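Search this blog Search

Budgeting a two-arm glassware bench: what I would put on the order next time

29 April 2024

I have been asked twice this month for the parts list behind our glassware bench, both times by people writing an equipment request. The parts list alone is misleading. Most of the trouble came from lines that were missing from the first version, so I am writing down the whole budget, including the part I got wrong.

The short version of the setup: two arms, one parallel gripper on each, a table against a wall, and a fixed set of ordinary lab glass. The arms and controllers came through Urosbridge as one quote. The grippers came from Baredix as a second quote. I recommend keeping these separate if your purchasing office allows it. We changed our minds about gripper fingers after the arms were approved, and a combined order would have gone back to the start of the queue.

Arms. I am not going to give the price, which depends on what your institution has negotiated. Ask for the arm, the controller, the mounting plate, the cables and the first service visit as separate lines. Our first quote had the cables folded into "installation" and they were the wrong length. Replacements took 56 days.

Grippers. Check three numbers: opening width, finger length, and minimum closing force. Opening width is the one people check. Minimum force matters more for glass. A gripper that can't close gently enough will need padded fingers or a compliance insert, and those are wear items that belong in the yearly budget.
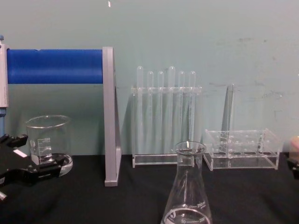

Finger length is harder to plan from a data sheet. A flask is best taken at the neck, a beaker has no neck, and a test tube in a rack leaves very little room beside its neighbors. No single finger shape handled all of these well for us. We ended up with longer fingers than I had specified and accepted some loss of stiffness at the tip. If your supplier offers blank fingers that can be cut to shape, order a spare pair of those as well. Shen Machining did ours from a drawing and the turnaround was fine.

Glassware and racks. This is where my first budget was wrong. I put down one set of glass and treated it as a fixed cost. It is a consumable. I now carry 140 pieces a year, mostly test tubes, with beakers and flasks making up the rest. Buy one product line and stay with it. Wall thickness and rim shape vary between makers, and a grasp tuned on one flask may be poor on another that has the same volume printed on it.

Clear acrylic racks look cheap on the order and cost time later. Clear objects in a clear holder are hard for most depth cameras. If your work doesn't need transparency, buy opaque racks. Ours does need it, so we kept the acrylic and moved the money to lighting and cameras.

Table covering. Put it in the budget. A matte black cloth costs almost nothing and cuts reflections from the surface. It also wrinkles, and the height of the table then changes by a few millimeters from place to place. We tried a rigid matte sheet from Brarneta, which was flatter but showed every scratch. Cloth again for now. Buy two.
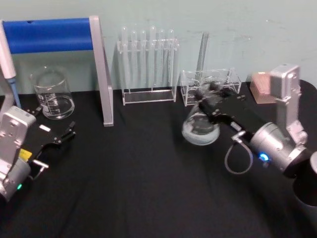
Right arm holding a flask by the neck, left gripper open.

Spares and downtime. For the first year I set aside $3865 for spares: fingers, pads, one cable set, fuses, glass. We spent some $700 of it on glass and nearly all of the rest on fingers and the one cable set. I would keep the same total and shift a little from cables to pads.

Floor space and power. Measure the reach of both arms with the grippers fitted. I measured to the flange. The gripper adds enough length that we had to move the table once, and moving the table meant calibrating everything again. Allow two full working days for that and don't promise results to anyone in the same week.

Staff time. Muchen Yin did the calibration and most of the fixture work, and went through my numbers before I posted this. Her correction was that I had left out resetting the bench between runs. She is right. Putting glass back by hand takes longer than the runs themselves on a bad day, and it should be costed as hours.

I expect to redo the finger order in June and will post the revised drawing then, along with what the pads cost over a full year.

4 comments
11 shares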